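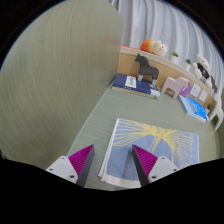 Slide 1 – Title: Small objects on a shared shelf

Speaker notes, Welldale session, 2021-09-01. Running time 20 minutes plus questions. Lights stay up.

Open with the scope. The talk covers one piece of furniture: a long shelf unit at the back of a table, the rail along its top, and the things people leave on that rail. It does not cover closed storage, filing or lighting. Those are in the Stunley handout, which is on the side table.

State the position early. A shelf in a shared room has a working part and a part that collects personal things. Both get used every day. The layout should give each of them a fixed amount of space, and the amount should be written down.

Slide 2 – The unit

Point out the parts on the title slide before moving on. Long wooden shelf, light tan back panel, white top rail, white support at the end. The table in front is pale green with a fine ribbed pattern. White curtain behind.

Terms used for the rest of the talk:
Rail – the white strip along the top.
Face – the wooden surface below the rail.
Base line – where the unit meets the tabletop.

Keep these three consistent. At the Plelel run-through I used "ledge" and "rail" for the same part and got two questions about it.

Slide 3 – What is on the rail

Two soft toys, an orange-and-white one near the left end and a cream teddy bear in a black shirt farther along. Two small plants in white pots between them. A small dark gray figure next to the bear. Leave it at that and do not name characters. Somebody in the room will want to.

Main point: items on a rail fall into two classes. Soft items have a wide base, low weight and no consequence if they drop. Potted items have a narrow base and carry soil and water. The two classes need different rules, and most shelf policies have one rule for both.

Slide 4 – Plants

Recommended practice from the Teixeira refit:
Pot no wider than the rail.
Closed pot or inner liner, no loose saucer.
Water at the sink, drain, return.
No pot directly over paper.

The last one gets ignored most. Refer back to the title slide: there are cards on the face and a book at the base line. Any rail with plants on it has this question to answer. It can be settled by moving the pots to one end or by keeping the cards to the other.

Pause here for a show of hands – who has a plant at work, who has watered it in place. Do not comment on the result.

Slide 5 – Soft toys

Short slide. Three things to say.

Dust. Fabric holds it, and a toy on an open rail near a curtain picks up lint as well. We put them on the same cleaning cycle as the curtain, first week of October and then twice more in the year.

Stability. A seated toy stays put if its weight is behind the front edge of the rail. If it leans forward, bend the legs or turn it a little to the side.

Ownership. A toy with no known owner never gets moved, even when the space is needed. A small tag on the underside is enough.

Slide 6 – Cards on the face

The face is the best notice surface in the room. It is close to eye level when seated and takes up no table space.

White cards, side by side, all the same size, is the layout I recommend. Mixed sizes overlap within a month. Keep the cluster tight and leave bare wood around it so that a new card is noticed.

Fixing method depends on the panel. Pins leave holes and hold well. Removable putty leaves a grease mark on unfinished wood and fails in summer. Test on the end support first if you are allowed to. At Teixeira we were not.

Card content is limited to one item per card. If it needs a second paragraph it belongs in a binder.

Slide 7 – The base line

Books end up here. One on the title slide is a navy hardcover with a white label on the cover, lying flat against the unit.

Flat against the base is acceptable for one book in current use. The label should face up and be readable from the chair. Two books is a stack, and a stack goes on a shelf.

Note for anyone fitting out a new room: leave 200 mm of clear table in front of the base line. We specified 210 at Stunley to allow for binders and the extra 10 made no difference that anyone reported.

Slide 8 – Table surface

A ribbed surface is a compromise. Check writing comfort with a single sheet of paper before ordering, using a ballpoint. Check cleaning with a damp cloth along the lines and then across them. Crumbs come out along the lines.

Pale green reads well under daylight and shows pencil marks less than white does. Dark books are easy to find on it.

If short of time, skip to slide 10.

Slide 9 – Cost

Figures for the Teixeira refit only, in dollars. Shelf units and rails, 3,277. Table surfaces, 1,924. Curtains were already in place and are excluded. Labor was in-house and not costed. Expect a question on this – the answer is that we did not track the hours.

Do not compare with Plelel. The room there is a different size and the units were reused.

Slide 10 – Written rule

Put the whole rule on screen and read it once, slowly:

Rail: personal items, one row deep, owner tagged. Plants in closed pots, away from paper.
Face: cards of one size, one item each.
Base line: one book in use, label up.
Table: clear at the end of the day.

The rule fits on a single card. It should be the first card in the cluster.

Slide 11 – Questions

Likely ones:

Can the rail be left empty? Yes, but it fills. Assign the space anyway.

What about shelves that bend or run around a corner? Measure along the front edge of the rail. The back edge gives a different length and pots are placed from the front.

Who removes old cards? Whoever puts up the next one.

Are framed photographs soft or potted? Neither. Treat as potted, narrow base.

Handouts are by the door. Bring the spare adapter.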